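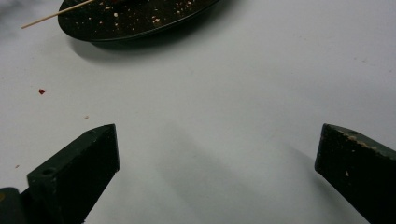 4.2 Course delivery and the lab sessions

The second cohort took the cloud course in the same form as the first, with one change. Lab work moved from the end of each week to straight after the lecture. Same material, same order, same tutor notes. Learners logged in to the Nomar lab platform from home or from the Panyasiri site, whichever suited them, and worked through the tasks on their own accounts.

In all, 263 learners enrolled. Places were capped at 400 so nobody was turned away. Most came from help desk jobs or small firms where one person looks after everything with a plug on it. A smaller group were between jobs. Prior experience was asked for on the sign-up form but not checked, and we come back to this in section 5.

The course had 9 units. Units one to three covered accounts, billing and access rights. Four to six, storage and networks. Seven and eight were on running and watching a live service, and the last was a revision unit with a mock exam. Each unit had a recorded lecture, a short reading and a lab. Labs were marked by script: the script looked at the learner's account, checked whether the thing asked for existed and was set up properly, and gave a pass or a list of faults. Learners could retry as often as they liked. Only the last try was kept, a design choice we regret, as it means the number of attempts per learner is lost for units one and two. From unit three onward the full log was saved.

Tutor support was by message board. Questions posted before six in the evening were meant to get an answer the same day. Mostly they did. In December the board was slow and several threads from that month went unanswered untill the new term, which probably hurt units five and six more than the rest. We have not tried to correct for it.

4.3 Cost control in learner accounts

A known worry with live accounts is spend. Learners leave machines running, forget a storage bucket, pick the wrong size. In the first cohort this was handled by a warning email and nothing else. For the second we used Wonel, a small tool that shuts down anything tagged as lab work after 2 hours idle. It was switched on for all learners from the start, no opt out.

Figure 4. Order of steps in a single lab: login, task sheet, build, script check, retry or pass, shutdown by Wonel.

The shutdown rule caused trouble of its own. Some learners took a break for a meal, came back and found the work gone. Files held on the machine itself were lost, files in storage were not. This is how a real service behaves too, and a few learners said on the board that it taught them more about storage than the reading had. Others were simply cross. Complaints came mainly in unit four, the longest lab, where the build step has no natural stopping point. A save reminder was added to the task sheet for unit four onward. Complaints dropped after that, though learners may also have got used to it by then.

One further point on billing. Unit one asks learners to set a spending alert, and the marking script passed any alert at all, even one set far above the account limit. The fault was found late. Scores for that task are therfore left out of the tables in section 5.

4.4 Comparison group

The comparison group followed the older Muma course, taught in a classroom with slides and a shared demo account. No personal accounts, no script marking. Content was close but not identical: Muma spends longer on networks and skips monitoring altogether. The mock exam was trimmed so both groups sat only the questions covered by both courses.

Groups were not assigned at random. Learners picked the course that fitted their hours, and those in the classroom group were more often sent by an employer. Any difference in scores has to be read with that in mind. We report the raw results first, then the results split by route of entry.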